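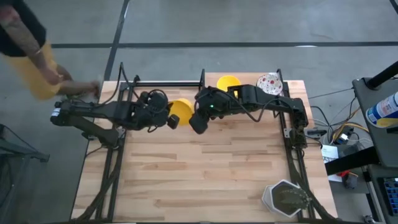 Questions I Get About Secondhand Kitchen Stuff

I'm Tamara Oprea, and I buy and sell old bowls, plates, pans and other kitchen odds and ends out of my garage in Henemton. I also write this site. My inbox fills up with the same questions over and over, so I finally sat down and put the answers on one page. If yours isn't here, write to me! I do answer, just slowly, and slower still in September when the big church sales start up again.

Where do you find all your stuff?

Mostly estate sales and church basements, plus the thrift store over in Laing (the one behind the tire place, with the good parking). I used to drive to flea markets too, but the prices got silly and I got tired of getting up at 4 in the morning. Estate sales are my favorite by a mile. You get to see a whole kitchen that somebody put together over fifty years, and there's always a drawer at the bottom with the really good things in it, under the birthday candles and the dead batteries.

Should I go early or late?

Depends what you want. Early gets you the pick of the bowls and the cast iron. Late gets you the box deals, where they'd really like to go home and will take five bucks for everything on the card table. I'm a late person at heart. I once came home with 31 pie tins that way and I only wanted two of them.

How do I tell if a bowl is any good?

Pick it up. Turn it over. Run a fingertip all the way around the rim, slowly, and then around the foot. Your finger will find a chip long before your eyes do. Then hold it up near a window and look for hairlines, those thin gray lines that look like a stray hair stuck to the inside. If it's ceramic or glass, give it a little tap with a knuckle. A sound bowl usually rings and a cracked one kind of thuds. This isn't a perfect test (thick stoneware can sound dull on its best day) but I do it every time and I've caught a lot of cracks that way.

Set it on something flat, too. A tiny wobble is fine for a fruit bowl. It will drive you up the wall in a mixing bowl.

Is old colored dishware safe to eat from?

This is the one I get the most, and I'm not a scientist, so take me as a cautious shopper and nothing more. Some old glazes and painted decorations have lead or cadmium in them, and you can't tell by looking. Bright reds, oranges and yellows come up a lot when people talk about this, but a plain white plate can have it too. The drugstore-style swab kits can miss things. If I really want to know, I send the piece to a lab, and if I don't care enough to do that, it becomes a place to keep keys or onions.

My own house rule: no cracked glaze for food, no worn painted insides for food, and nothing old goes in the microwave. Tomato sauce, lemon juice and vinegar stay in newer dishes.

How do I get the sticker goo off?

Cooking oil! Peel off what you can, rub plain vegetable oil into the rest, go have a coffee, then wipe it off and wash with dish soap. For the really stubborn ones I mix the oil with baking soda into a paste. Go easy with the paste on anything shiny or painted, it's a bit gritty. Please don't scrape at it with a knife. I have a very pretty platter with a scratch on it from the year I thought I was in a hurry.

What about the gray marks inside bowls and on plates?

Those are usually from metal, from forks and spoons and beaters rubbing on the glaze. They look like scratches but a lot of the time they're just sitting on top. A soft powder cleanser and a damp sponge takes most of them off. Rinse really well. If the mark stays put after two goes, it's a real scratch and you can stop rubbing.

Can I put old bowls in the dishwasher?

You can, in the sense that the door will close. I don't. Old plastic goes cloudy, painted patterns fade, and aluminum turns a sad chalky gray that's a real pain to polish out. It takes me five minutes to wash a few bowls by hand and I get to listen to the radio.

My mixing bowls are stuck together. Help?

Been there! If they're metal, put ice water in the inside one and set the outside one in a sink of warm water, and give it a few minutes. They should let go with a twist. For glass, skip the ice completely. A big jump in temperature is how glass bowls break. Dribble a bit of dish soap and oil into the gap, tip the stack so it works its way around, and wait. Overnight if you have to. Then wiggle gently with a towel around your hands. After this happens to you once you'll start putting a paper towel between them like I do.

How do you store so many?

Badly, for years. Now I have open shelves along one wall of the garage with the heavy things at knee height and the light things up top. Stacks of four at most for ceramic. I used to go much higher until a stack of cereal bowls taught me otherwise, at two in the afternoon with a customer standing right there.

What's Erow? You keep mentioning it.

Erow is the little monthly swap we have in the Prellen Street parking lot. You bring kitchen things you don't want, you take home kitchen things you do. There's no money involved and no sign-up. It was named after a typo on the first flyer (it was supposed to say "a row," as in a row of tables) and it stuck. Bring your own box and something to wrap with. We always run out of newspaper by the first hour.

Do you ship?

Not anymore, sorry. I shipped for a few years and I spent more time with packing tape than with bowls. Pickup only, from the garage, and I'll meet people in Laing if I'm heading that way anyhow.

If you're the one mailing something, wrap each piece by itself, wrap more than you think, and put that box inside a bigger box with padding all around. Then shake it. If you hear anything, open it up and start over.

What's my set worth?

Probably less than you hope, and I hate writing that. Most people in my inbox have a wedding set with every piece there, never used, and buyers mostly want odd single bowls they can put in the sink without worrying. Look at what things sold for, and skip the asking prices. I could ask 3000 dollars for my butter dish. It's still a butter dish.

I don't do appraisals by email, but bring a piece by Erow and I'll gladly tell you what I'd pay.

Will you take my whole kitchen?

Sometimes! Send me a few pictures with the cupboard doors open and tell me if there are stairs. I say no to small appliances and anything with a cord, and yes to nearly any baking pan. If I can't take it all I'll tell you who around Henemton might.

What's the one piece you'd never sell?

My grandmother's bread bowl. It's got a chip, it wobbles, and by my own rules up there I wouldn't give you two dollars for it.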